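Gripper week, July 29, 2020

Seven days, two grippers, one very patient arm! Nurhan Çetinkaya lent us the bench, and I've put up a couple of wrist camera shots from the comparison.
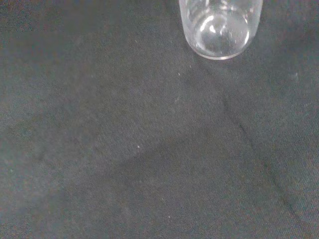
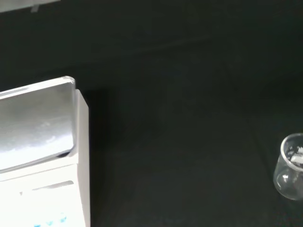 I came to settle one thing – whether the soft Gowda fingers are worth having over our old Famau parallel jaw. We gave each of them 50 picks, and the Famau won on speed (no shock there). Clear stuff is where I changed my mind. With the empty glass on the dark cloth, the base with its pale rim is the bit I'd aim a grasp from, and the Gowda forgives you if you're slightly off. The Famau really doesn't. Anselmo Arboleda wants another go with the grip force turned down, so I'm keeping both on the shelf until then.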